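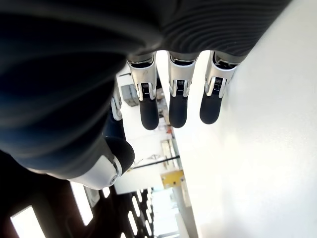

Nurley Community Garden
Minutes of the May general meeting
Meeting opened at 7:05 p.m. in the library annex

Chair: Benito Iglesias
Minutes: Afiq Pattinasarany

1. Minutes of the last meeting
Approved with one fix. The new gate code goes out by text message, and the April minutes said email. If you haven't had the text, see Afiq before you leave.

2. Plant sale
What a morning! We sold 302 seedlings and had people in line before the tables were even set up. The tomatoes went first, as they always do, but the big surprise was the ground cherries. Two families came back for more after tasting last year's jam, and there is already a list of names for next spring. Benito thanked everyone who gave up windowsills and spare bathrooms to get the trays through the cold snap. The peppers were small this year and a lot of them came home again. They will be planted in the shared bed along the south fence, and anyone can pick from it.
Suggestion from the floor: put the price on every tray next time, plus a sign saying sun or shade. Agreed.
The leftover pots are stacked behind the shed. Please take some – we have far too many of the four-inch ones.

3. Water
The Praltano Street spigot is back on and the pressure is wonderful compared with last summer. The hose on the east side still leaks at the coupling. Benito has the part and will fit it this week.
Long talk about the rain tanks. Most people would like a second one next to the tool shed, where the roof runoff goes straight into the path and turns it to soup. A 500 gallon tank would need a proper base, and a few members felt that was more digging than we want to take on in summer. The 200 gallon size can sit on the pavers we already own. Vote taken: the smaller tank passed, with two against. Afiq will get prices and bring them to the June meeting.
Reminder that the tank water is for the beds only. Please wash vegetables at the spigot.

4. Compost
The middle bin is ready and it is gorgeous stuff, dark and crumbly all the way down. Up to two buckets per plot for now. The left bin is for new material and the right bin is resting, so please leave that one alone even if it looks like it has room. Bread and cooked rice turned up again in the left bin. No cooked food, please.
Wood chips: Govindasamy Tree Care has offered us a truckload at no charge. Everyone was thrilled. We need people with wheelbarrows to move it off the curb the same day it comes. Sign-up sheet went around and came back with 10 names.

5. Plots
Every plot is now taken. Welcome to our new gardeners, several of whom came tonight and have already put in beans! Plot borders were discussed. Squash may wander into the path but not across it.
One member asked if mint can go straight into the ground. No. Pots only, and that includes lemon balm.

6. Harvest supper
The Flernunier school has said yes to lending us its long tables again. Lots of ideas for the menu, including a corn roast, a salsa contest and a squash soup made from whatever comes in. Benito offered to bring his grandmother's recipe for pickled carrots and read half of it aloud from memory, to great interest. Date to be set in June once we know when the school needs its tables back.
The children's table will have seed packets to decorate. Crayons wanted.

7. Other business
The robin is nesting on top of the bulletin board again. Please post notices on the shed door until the young ones have gone.
Somebody left a green-handled trowel in the herb bed. It is hanging on the nail inside the shed.
Afiq would like photos of your plots for the newsletter, weeds and all.

Action items
Benito – east hose coupling; thank-you note to the school
Afiq – tank prices; wood chip delivery time; newsletter
Everyone – clear your half of the path before the chips arrive

Meeting closed at 8:40 p.m. Rhubarb cake afterward.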